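Teltevby releases Troltemus 5 with new time alignment for hand-held gripper recordings

Drusascombe, Sat 9 August
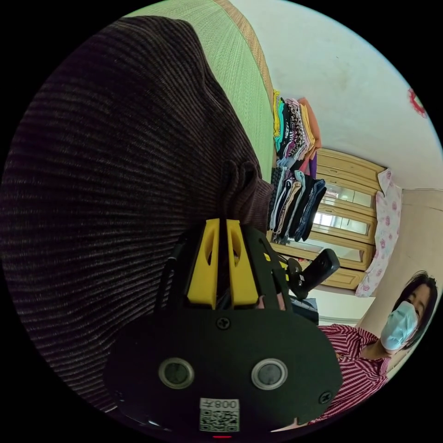 A hand-held gripper with yellow fins, pointed at a fold of dark brown ribbed knit. Stacks of folded clothes lie on the far side of the mat.

Teltevby has released version 5 of Troltemus, its software for turning recordings from hand-held grippers into training data for robot arms. The main change is a rewritten time alignment stage, which the Drusascombe company says removes the largest single cause of rejected recordings in its clothing handling work.

The release also includes a new camera model for wide-angle lenses, a reach checker that runs before training instead of after it, and a change to the file layout that breaks compatibility with version 4. A conversion tool is included. Recordings made with versions older than 4 have to be converted twice.

Troltemus takes the video from a gripper that a person carries and works out where the gripper was at each moment, how far the fingers were open, and which parts of the recording are usable. The output is a sequence of poses and finger widths that a policy can be trained on. No arm is involved until the trained policy is tested.

In earlier versions the software assumed that the delay between the camera and the finger width signal was constant for the length of a recording. The delay was measured once, during a short opening and closing of the fingers at the start, and applied to everything that followed. Teltevby found in April that the assumption did not hold. On longer recordings the two signals drifted apart, and by the end of a session the fingers could be logged as closed while the video still showed them open.

With rigid objects the drift did little harm. A box is in the same place just before and just after the grasp, and a policy trained on slightly late finger commands usually still picks it up. Knit fabric behaves differently. A fold lifts, slides or opens out while the fingers are closing, and a late command teaches the policy to close on a fold that has already moved.

Version 5 drops the single measurement. It estimates the delay continuously, using the position of the fingers in the video as one signal and the logged width as the other, and fits a slowly varying offset between them. Where the fingers are hidden by cloth the estimate is carried forward from the last clear view, and the uncertainty is allowed to grow. If the uncertainty passes 20 milliseconds the segment is flagged. Flagged segments are left out of training by default but are kept in the file, and the limit can be changed in the project settings.

Teltevby tested the new stage on 1176 recordings of folding, stacking and unfolding everyday clothes. The set was collected in homes and covers shirts, trousers, knitwear and bed linen. According to the release notes, around 200 of the recordings had been rejected by version 4 for timing errors, and most of those now pass. The notes do not break the result down by garment. They do say that heavy knitwear remains the hardest group, mainly on account of the time the fingers spend out of sight.

The new camera model replaces a polynomial fit that lost accuracy toward the rim of the picture. Wide lenses are common on hand-held grippers. They keep the fingers and a good part of the room in view together, and the room is what the software uses to track motion. The old model discarded the outer band of the picture. When cloth covered the center, there was sometimes very little left to track, and the position estimate would jump when the cloth was moved away.

The replacement is a generic projection model with a separate table of corrections near the rim. Calibration takes longer and needs a printed target to be shown close to the edge of the view, something the old procedure allowed users to skip. Existing calibrations can be loaded, but the software prints a warning and falls back to the old cropping behavior.

Tracking on soft surfaces has also changed. Version 4 treated every visible feature as part of a fixed background unless it disagreed strongly with the rest. A large piece of fabric moving slowly with the hand could outvote the room, and the estimate would then report a gripper that was almost still. Version 5 runs a segmentation step first and gives low weight to anything labeled as cloth within reach of the fingers. Stacks of clothing farther away are still used, as they normally stay put for the length of a recording. If one of them is moved, the map is split at that point and the two parts are solved separately.

The segmentation step also assigns low weight to people. Faces are blurred before any file is written to shared storage, and the blur is applied to the source video and not only to the preview. Teltevby lists this as a correction. In version 4 the preview was blurred and the source was not, unless a separate script had been run.

The reach checker was written together with Rahimi, which makes arm controllers and supplies the joint limit tables for the arms that Troltemus supports. A person can hold a gripper at angles that an arm mounted on a table cannot reach, or can reach only by swinging the elbow through a wall. Until now this was discovered at deployment. The checker takes a candidate mounting position and a recording, solves for joint angles along the whole path, and reports the share of the path that can be followed within speed and joint limits.

Where a path fails, the report names the limit that was hit. Wrist rotation is the most frequent one in clothing work, according to the notes, followed by speed during shaking motions used to straighten a garment. The checker can search over mounting positions and suggest the one that keeps the largest share of recordings usable. The search is slow. Teltevby recommends running it on a sample and confirming the result on the full set overnight.

Planning between grasps is left to the arm controller. Troltemus writes waypoints and a time budget, and the Rahimi controller fills in the motion. An option in version 5 lets the controller stretch the time budget while the fingers are closed on fabric, provided that the path itself is unchanged. Stretching is off by default. The release notes warn that it should stay off for motions that depend on speed, such as laying a sheet flat.

The new file layout stores the raw signals and the corrected ones side by side. Earlier versions overwrote the raw finger width once the delay had been applied, so an alignment error could not be undone without going back to the device. Files are larger as a result. The raw tracks can be stripped with a command line flag, and a file that has been stripped is marked so that later tools do not attempt to align it again.

Several smaller changes are listed:

Recordings can be made with the gripper held sideways or upside down without setting a flag beforehand. The direction of gravity is taken from the motion sensor.

The viewer shows finger width, offset estimate and uncertainty on one time axis. Dragging across the axis marks a segment for review.

Device labels are read from the video when a code is visible and compared with the label in the log. A mismatch stops the import.

The import queue can be paused and resumed. A failed import no longer blocks those behind it.

Text logs use a single clock for all processes.

Two known problems remain open. The offset estimate can lock onto the wrong value when the fingers open and close at a steady rhythm, as happens when an operator works along a hem. The current advice is to include a pause of a second or so at each corner. The second problem concerns mirrors and glass doors. Reflections that move consistently with the camera can be taken for part of the room, and in a small bedroom with a mirrored wardrobe the resulting map may contain a second room behind the wall. The position estimate usually survives this, but the reach checker treats surfaces in the map as obstacles and may reject paths that are clear. A mask can be drawn by hand in the viewer.

Training code is not part of the release. Troltemus exports to a plain array format, and the example configuration for the folding policy has been updated to read the new layout. Policies trained on version 4 exports will run, although Teltevby advises against mixing old and new exports in one training set. The old files carry the constant delay, and a policy trained on both sees two different finger timings for the same motion.

The company has run its own folding policy on a single table-mounted arm using data exported from version 5. It has published no success rates. The release notes say that evaluation is in progress and that the test protocol will be posted before the results are.

Version 5 is available to current license holders through the Teltevby package server. Version 4 will receive fixes for import failures only. The conversion tool runs without a license and can be used on a machine where Troltemus is not installed.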